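The Case for Fake Flowers, From Someone Who Sells the Look

4 Dec 2021

She wants me to touch the leaves. It's the first thing she says once my coat is off, before there is any talk of coffee. "Go ahead, everybody does it anyway," she says, and pushes the vase an inch toward me.

I touch a leaf. It feels like cloth with something on it. I tell her so and she nods as if I'd paid her a compliment.

She furnishes apartments for other people to rent out, mostly short stays, mostly in the older streets of Skendale, and she has asked me not to use her name. Her clients, she says, like to give the impression that they picked everything themselves. She looks after eight places at the moment. We met in the one she is proudest of, 618 square feet on the second floor of a building called the Trirden, where she also keeps her samples and does her paperwork between guests.

I came with a complaint. I have stayed in a lot of rentals over the past few years and I've started to feel that I am always in the same one. There is always a wall that is trying very hard. There is always a plant that has never been alive. Somebody is getting paid for this, and I wanted to ask one of them why.

"Because a bare wall gets scrolled past," she says. "You look at these listings on your phone, with your thumb. You give each one a second. A green wall with leaves on it, you stop."

So it's for the phone, I say, and the person who sleeps there comes second.

"The person who sleeps there is the one with the phone."

I can't decide whether that is an answer. She has had it ready for a while, I think. The mural was done in August by Customska, a small outfit that does restaurants and the occasional dentist, and it cost her client $2,000, with the rail and the touch-ups charged on top. She thinks that's cheap. I think it's a lot of money for jungle in a town where it sleets until April, and when I say this she laughs, quite nicely, and says the client had wanted flamingos.

What did she tell him?

"That he'd be sick of them by Christmas. Leaves you can live with."

Can you, though? I asked how many of her own walls at home have a mural on them. None. They're off-white. Her mother's old sideboard is there, and a lamp, and she says she would no more paint a palm tree in her bedroom than park a car in it. I pointed out that this was a strange thing to hear from a person who recommends it. "I live there," she said. "I'm allowed to be boring."

On flowers she is harder to tease. She started out with real ones, and describes that first year as a long argument with water. Cut stems went in on changeover day and by the third night of a booking they'd be slumped over, and the guest would either write to ask whether they should throw them out or, worse, wouldn't write. One left a review that mentioned the smell. Potted plants were drowned by guests who wanted to be kind. Orchids were stolen, which she still finds funny.

Then she bought a carton of artificial stems from Sönmez, a wholesaler she had used for curtain tape and cushion pads. The first lot was terrible. "Shiny. You could see the seam going up the stem like on a cheap toy." She sent most of it back. The second lot, at close to double the price, she kept, and some of it is still going round the apartments now. A rose stem moves from the Trirden to a studio near the station and back again when she's bored with it.

I asked her whether guests can tell.

"Sure they can tell. They can tell in two seconds."

Then what is it for?

"What's a tablecloth for?" she said. I said a tablecloth catches the soup. She said most of hers have never met any soup.

We went on like that for some time. My own view, and I did put it to her, is that a vase of fake flowers asks you to go along with something. You have to agree to be slightly fooled. In a hotel lobby I don't mind, I'm only passing through. In a room where I'm meant to make toast and feel at home for a week it begins to get on my nerves. And there is the dust. Nothing looks sadder than an artificial leaf with a gray fur on it.

She agreed about the dust right away, and got more interesting. The trade, she said, sells the things as no work at all, and that's a lie. Hers get a paintbrush over them every couple of weeks, a soft one, an inch wide. Every few months she takes them outside and shakes them. She doesn't wash them anymore, having once rinsed a whole bunch under the tap and watched the color come out of the petals into the sink. The pale ones are the worst for showing dirt and the dark ones fade if they stand near a window. She has opinions on vases too. Clear glass is a mistake in principle, she says, since you see the bare stems standing in nothing, and she keeps on using it because people like glass.

That struck me as the entire business in one sentence, and I told her so.

"Well, what do you use?" she asked. A jug, I said. With what in it? I had to admit there's been nothing in it since the summer.

She has a system for the small stuff as well. She hates a loose object on a counter, and anything that would otherwise wander about goes up on the wall, in wire baskets on a rail, where the cleaner can see at a glance what has gone missing. I had my doubts about this too. Put a basket over a mural and you've covered part of what you paid for. She shrugged. People need somewhere to put things, and they will put them there whether or not it spoils the view.

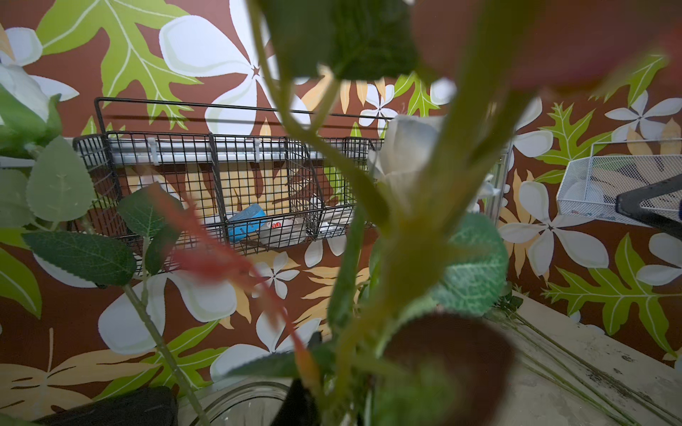
A woman in Trirden's downstairs unit, asked on my way out what she thought of it all, told me that she'd had silk peonies on her windowsill for years and would rather have those than a dead geranium, and that anyone who felt cheated by a flower should maybe get out more. I've written that down as she said it.

Fair enough. I'm still not converted, but I'll give some ground. The white rose is better than I wanted it to be. With its petals cupped like that and the green crowding in on it, it holds up, and from the chair by the door I caught myself looking at it while she took a phone call about a broken blind. The leaf with the toothed edge and the pale veins is good too. Whoever made it had looked at a leaf. It's the combination I can't get on with, false leaves against painted leaves, so that there's nothing behind them plain enough to rest your eyes on. One or the other would be plenty.

I said this when she came back and she didn't argue. She'd thought about moving the vase to the bedroom, she said. But the client likes it where it is, and the client pays.

The last thing I asked was whether all of it works. She is careful with that word and I was glad to hear it. The apartment's nightly rate went up after the mural, and the listing had 623 views in the month that followed, but she had also changed the mattress, fixed the shower, and lowered the cleaning fee. "I'd love to tell you it was the wall," she said. "It was probably the shower."

Would she say that to Customska?

"God, no. They gave me a discount on the next one."

The next one is a hallway. She's thinking ferns.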